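4.3 Recording with the hand-held grippers

The Evix hand-held set comes as a left and a right unit. Both must be paired with the base computer before a session (see 4.1). If you bought the single-hand set, skip steps 3 and 5.

1. Turn on the base computer and wait for the Evix start screen.

2. Plug in the cable for each gripper. Run it off the front edge of the table, toward the operator, with enough slack that you can reach the far side of the work surface without pulling.

3. Pick up the left gripper first, then the right. The software assigns sides in the order the units move. If the sides come up swapped on screen, put both units down and choose Reassign.

4. Check that the white triangular plate is tight on each unit. A plate that shifts during recording will spoil the position data for the whole session.

5. Hold both grippers still over the work surface for 6 seconds. The status bar changes from Searching to Ready.

Note: Sleeves should end at the wrist. Loose cuffs can cover the plate when the hand is turned inward.

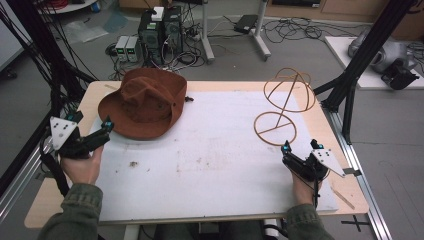
6. Place the objects for the task inside the work surface. Leave a clear space between the grippers and the nearest object so that each take starts from the same rest position. Soft items such as hats and cloths should lie flat at the start. Stands and wire shapes should be set upright on their own base.

7. Press Record on the foot switch. Carry out the task at normal speed and return both grippers to the rest position.

8. Press the switch again to end the take. A take stops by itself after 300 seconds. To change the limit, open Settings > Takes. The highest value is 600.

9. Review the take before you go on. Delete any take where a gripper left the tracking area for more than 2 seconds.

Caution: Do not set the grippers down on their sensor tips. Scratched tips are not covered by the warranty.

Caution: Keep power supplies and adapters clear of the area where the operator stands.

If the status bar goes back to Searching in the middle of a take, see 7.2, Lost tracking. For spare plates and cables, write to Milagros Quiroga at Gesix parts and give the serial number of the unit.

4.4 Exporting takes

Revised 30/08/2022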